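Home | Contents | Previous | Next

Chapter 3: Surfaces and Wear

Posted Fri 5 April by the Ultach Open Textbooks desk

Every solid surface is rough if you look closely enough. A polished steel shaft has peaks and valleys, and when two such surfaces are pressed together they touch only at the highest points. The real area of contact may be a tiny part of the area you would measure with a ruler. Friction and wear both begin at these small points.

In this chapter we study how material is lost from a surface in use. Section 3.1 covers adhesive wear, in which small pieces of one surface stick to the other and tear away. Section 3.2 covers abrasive wear, in which a hard edge or particle cuts a groove in something softer. Corrosion is left for Chapter 4.

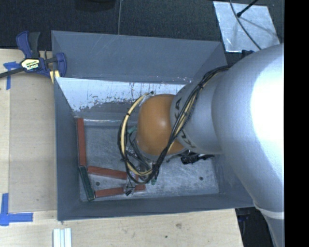
Abrasive wear is the kind most people already know. Sand under a shoe will mark a wood floor, and grit in a bearing will score the shaft. The marks often keep a record of motion. Straight parallel grooves suggest sliding in one direction, while swirling scratches like those on the metallic gray floor of the bin suggest motion in many directions. Depth is harder to judge by eye, as a shallow scratch on a smooth surface can look bright and deep under strong light.

To compare materials we need a number. The Merkis test, used throughout this chapter, drags a weighted pin over a flat sample for 200 passes. The sample is weighed before and after, and the loss is recorded in milligrams. Problem 2 at the end of the chapter uses results from the Zandow workshop.

Shares: 104 | Comments: 2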